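Druvix opens training rooms to the public

Druvix, which records household work used to train robots, held its first open day in October at its site in Kotia. The company let in 136 visitors between 10 a.m. and 4 p.m., in groups small enough to fit in a furnished bedroom.

Staff showed how they work with a gripper held in the hand, going through ordinary chores on a bed made up with a floral sheet and a pink blanket. Visitors could then try the tool for 2 minutes each. 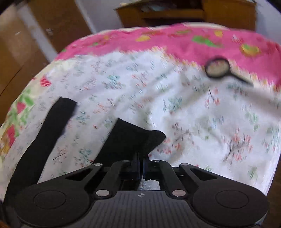

The company said it has 3,860 recordings so far, most of them of bedrooms and kitchens. Each one is checked by a second person before it goes to Desum, the partner that trains the robot arms. Small objects and soft fabric take the most practice, staff told one group — new operators spend 30 hours on them before their work is kept.

Several visitors asked about pay and hours. Druvix said it plans to hire more operators next spring and will take applications at its Dhillon office.

Another open day is planned, with kitchen work on the program. Entry will be free, but places must be booked.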